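Moved into the new place in Namerside and my utility bills have turned into a hobby. Thread, sorry in advance.

First electric bill was fine. The second one jumped by $78 and I hadn't bought anything, hadn't plugged anything in, hadn't even been home that much!

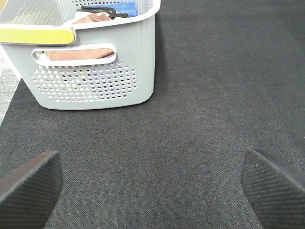
So I called the power company on my lunch break Wednesday and learned I'd been on a "peak hours" plan the whole time. Peak is 4 pm to 9 pm. You know, when I'm awake and in my apartment.

Everything I do is in that window. Dinner, dishes, laundry, the space heater (I know, I know).

They offered to switch me to the flat rate and it took maybe one minute on the phone. The hold music took 60.

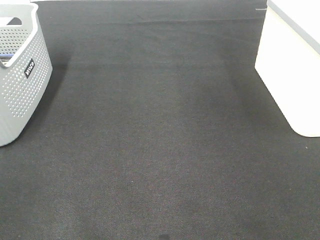 Do you have to wait for the next billing cycle to switch?
Mine kicked in at the next meter reading, so I had one more ugly bill coming. Ask for the date while you've got them on the line.

Next up, the smart thermostat rabbit hole. Skavell has one for $499, which, no. My neighbor swears by the cheap Daline one but I rent, and my lease is super weird about touching anything on the walls.

For now I'm running the dishwasher before bed and wearing two sweaters like my grandma. November me is going to be so smug when that bill shows up. 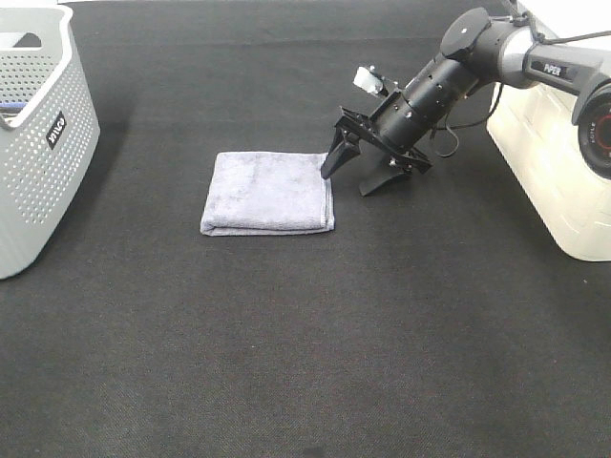 basket and a folded towel, a still life

Anyway go look at which plan you're on, it's usually on page 2 in tiny print. Mine was under the ad for paperless billing lol

Last updated: November
Contact | © Thread archive | Back to top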